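How to Run a Pick-and-Place Table at an Open Day

These notes are for anyone at Etley who gets handed the arm table for the October open day. They cover the small black arm, the blue cube and the yellow box. The larger Stiltix cell has its own sheet and its own operator.

What you need

The arm, already bolted down
The white table
One blue cube, plus two spares kept in your pocket
The open yellow box
The laptop with the Yoo control program
Gaffer tape
A power strip with its own switch

Setting the table

Wipe the table first. Dust and fingerprints show up badly on white, and the wrist camera sometimes takes a dark smudge for an object.

Put the yellow box toward the back on the left, close to the far edge. The arm can reach it there and visitors leaning in from the front can't knock it. Leave the right half of the table clear. You will want somewhere to move the cube when someone asks whether the arm always picks from the same spot.

Check the cables before you switch on. The camera cable needs slack, so let it make a wide loop on the table to the left of the wrist and then run back up the forearm. If it is pulled tight, the wrist will tug on it at full reach and the plug works loose. Tape down anything that hangs off the table at knee height.

Starting up

1. Hold the arm up with one hand before you turn on the power. The joints are limp until the servos engage, and the forearm will drop.

2. Switch on the power strip and start the control program. Wait for all the joints to report.

3. Run the homing routine. Keep your hands off the table until it finishes.

4. Open and close the gripper twice with the manual buttons. If the fingers stop short, close the program and start again.

5. Set the speed to 30 percent. Dinesh Uniyal tried faster settings last year and the cube was bouncing out of the box. Slower is also easier for people to follow.

6. Do three full runs before the doors open.

Running the demonstration

A full run takes 20 seconds at the recommended speed. The arm moves over the cube, comes down, closes the gripper, lifts, swings back to the box and lets go. Then you take the cube out by hand and put it down for the next run. Press Pause before you reach in, every time, even when the arm is standing still.

Say what is going to happen before you press Start. People watch the shoulder first because it is the biggest thing moving, and they miss the grip if you don't point them to the fingertips. We got better questions once Howard Goodall began stopping the arm at the grip and letting people look at it for a moment. There is a Hold button for this in the lower row.

Let visitors place the cube themselves if they want to. Anywhere in the left half of the table works, provided it isn't against the box. Ask them to set it down flat. A turned cube is fine – the program corrects for the angle – but two cubes touching each other will confuse it.

For younger children, offer the Start key and keep Pause for yourself.

If something goes wrong

The gripper closes on air. Usually the cube was nudged after the camera looked at it. Press Reset and run again.

The cube slips during the lift. Check the fingertips for tape residue and wipe them with a dry cloth.

Code 337 on the laptop. A joint has lost contact. Pause, look along the red-and-white wires from the shoulder to the wrist, and push any loose connector back in. Power off before you touch the connector.

Code 774. The camera is not answering. Unplug it at the laptop end, count to five, plug it back in and restart the program.

A servo smells hot. Switch off at the strip and let the arm rest. Talk people through the parts while you wait. They seem to like that nearly as much.

Questions you will get

Can it lift anything heavier? A little, but we only use the cubes in public.

Does it see the cube? It uses the camera on the wrist to find it, and after that it follows a planned path.

Who made the program? The Dosance team, on the second floor. They have leaflets at the front desk.

Packing up

Move the arm to the rest position with the program, then hold the forearm while you switch off. Coil the camera cable loosely and leave it plugged in at the wrist. The cubes go in the yellow box and the box goes in the drawer under the laptop. Write any error codes in the notebook, with the time of day.
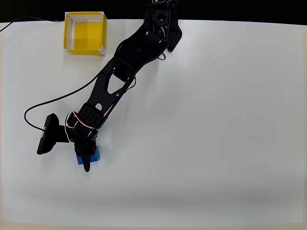

The gripper on the blue cube, with the yellow box at the back of the table.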